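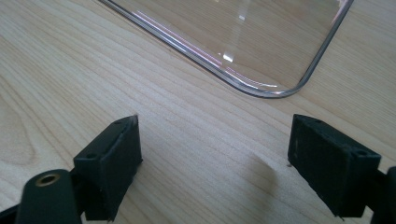 Does a clear plastic box keep a kitchen table tidier than a drawer does? Grident thinks so, and it has two months of rental figures it would like everyone to read that way.

September - Staff report, Nunoston

The storage firm is now lending see-through containers to households in Nunoston and Wondport, 24 to a set. It says 300 homes signed up and 230 kept their boxes past the first month. The pitch is simple enough: if you can see what's inside, you'll put it back.

Maybe. The firm didn't ask what happened in the homes that sent theirs back, and its survey had no question about whether people owned less stuff at the end or just more boxes. Clear sides show crumbs and tangled cords as well as they show sugar.

Ackermann, the housewares store in Wondport, sells similar containers and isn't joining the loan plan. The store says its shoppers mostly want lids that fit - a complaint Grident's leaflet skips entirely.

Sets are free for the first month. The leaflet gives the price after that in very small print on the back.

Share 24 | 2 comments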